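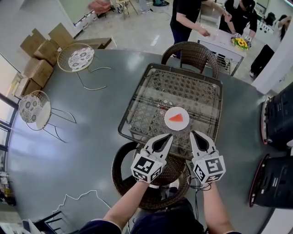 **Unit 2 – Mixed seating and dining surfaces in small rooms**

Rooms furnished over several years seldom hold one matched set. The exercises in this unit deal with rooms where pieces from different sets have to work together, and with the surfaces people eat from in such rooms. A plate of cut fruit is a useful starting case, as it combines a wet food, a small footprint and a surface that has to be cleaned afterwards. A slice of watermelon on a small round plate, served on glass over woven rattan, leaves any scraps in plain view on the glass, and the weave below is covered by the pane. The same table without its glass would need to be brushed out along the weave.

## 2.1 Terms used in this unit

**Frame** – the parts of a chair or table that carry load.

**Infill** – material that closes the space between frame members. Woven rattan, cane and wicker panels are infill unless they carry load themselves.

**Wicker** – a method of weaving. It is often used in shops as the name of a material. In written work for this course, use it for the method only, and name the material separately where it is known.

**Rattan** – a climbing palm. The solid core and the peeled skin are both used in furniture. The skin is sold as cane.

**Top** – the surface in use. Where a glass pane lies over a woven panel, the pane is the top and the panel is infill.

## 2.2 Glass over weave

A pane over a woven panel does three jobs. It gives a flat bearing for plates and glasses, it keeps liquid off the fibre, and it leaves the pattern visible. The pane should be supported along its full perimeter by the frame. It should not bear on the weave, which will sag under a constant load and leave the glass poorly supported at the edges.

Points to check on any table of this type:

- The pane sits level and does not rock when a corner is pressed.
- Edges are ground or polished. Run a gloved finger along them, not a bare one.
- Spacers, if fitted, are all present and of equal thickness.
- No moisture is trapped between pane and weave. Fogging or grey spotting on the fibre calls for lifting the pane and drying both parts.

Sugar from fruit juice dries to a film that holds dust. Wipe with warm water and a little dish soap, then with clean water, then dry. Glass cleaner goes on the cloth and is kept away from the join between pane and frame, where it can wick down to the fibre.

## 2.3 Stacked surfaces

Placing one table on top of another is common during moves, in storage and in rooms short of floor space. The upper table's feet or base then become point loads on the lower top. Felt pads spread the load only slightly. For anything longer than a day or two, use a sheet of cork or dense felt under each foot, and keep the feet well inside the edge of the lower top.

Height is the second problem. A surface that is comfortable to eat from at chair height becomes awkward once raised, and the sitter reaches up and over the rim. Students should work out the combined height before proposing a stacked arrangement as anything other than temporary.

## 2.4 Chairs from different families

The round-backed wicker chair and the wire-framed chair with a seat cushion behave differently in use.

| Property | Woven chair | Wire chair with cushion |
|---|---|---|
| Visual weight | High, reads as a solid | Low, floor visible through it |
| Wear point | Front rail wrapping | Cushion edge, finish at the joints |
| Cleaning | Soft brush, damp cloth | Cushion cover and frame separately |
| Response to sun | Fibre dries and becomes brittle | Fabric fades, frame largely unaffected |
| Comfort without cushion | Fair | Poor |

When the two are used at one table, a shared feature is needed. A round outline is the easiest to work with: curved backs, round seats and a round tabletop will hold together despite differences in colour and finish. Pattern should be limited to one family. If the cushions carry a printed motif, the weave should be left plain, and the reverse.

Seat height matters more than style. A difference that cannot be seen in a catalogue is felt at once by two people sitting side by side.

## 2.5 Cost exercise

Use the figures below. All prices are in dollars, tax included.

- Drimwood woven set, one glass-topped table and two chairs: $2,000
- Hulard wire chairs with cushions, budget for the full room including the set above: $2,525

1. Find the amount left for the Hulard chairs once the Drimwood set has been paid for.
2. The Prado workbook gives a method for setting aside part of a budget for replacement cushions. Apply it to the remainder and state your assumed cushion life.
3. Write one paragraph on whether the money would be better spent on a fitted pane for an existing table. Show working.

## 2.6 Site sketch

Draw a plan of a room you have access to, with every table and chair shown in its current position. Mark windows, low cabinets along walls, stored cartons and any cable that crosses a tabletop or walkway. Flattened cardboard leaning near a window is to be drawn as well – it takes up wall length and it will bow if the glass sweats.

The Plillov symbol sheet is to be used for furniture. Label the infill and the top separately on each table. Sketches in pencil are accepted, provided the lettering is legible and the scale is stated.

Reading for the next unit: cane repair, hand tools and adhesives. The January handout on finishes is still current except for the section on oils, which has been replaced.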